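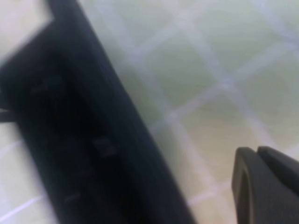 Last edited Jan 31, 2022

Home Latest Threads Replies Search

Elsie Entwistle
A few posts on moving my mother's phone number, for anyone about to do the same.

She had the same landline with Provodix for years. The bill went up again in May and she asked me to find something cheaper.

First thing: don't cancel the old line yourself. If you cancel before the move goes through, the number can be lost. Let the new company ask for it.

We went with Plellau. They wanted the account number, the billing zip code and a transfer PIN. The PIN wasn't on the bill. I had to call Provodix for it and was on hold nearly 80 minutes.

The first request was rejected. The name on the account was still my father's. Provodix changed it after I mailed a form to their Dumbridge office.

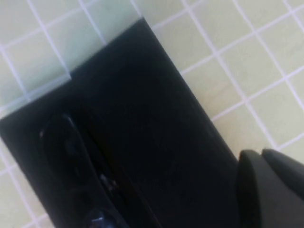

Black on small pale tiles.

Second request went through. Calls from her cell worked right away, but calls from my aunt's landline got a dead tone until the next morning. Leave both services on for a day or two.

Things tied to the old line that I had to redo: the pharmacy refill calls, the door buzzer in her building, and her bank's call-back number.

Final bill from Provodix was $278. It included a $200 early termination fee for a contract she didn't remember signing. I asked for a copy. They couldn't find one and took the fee off.

Write down the name of each person you talk to and the time of the call. I used mine twice.

Replies

espinoza_k: Did the 800 directory listing carry over too?

Elsie Entwistle: She never had a listing, so I don't know.

mopsy44: The door buzzer got us as well. Took the building a week to fix it.

tallgrass: What did you do about voicemail? Mine was wiped.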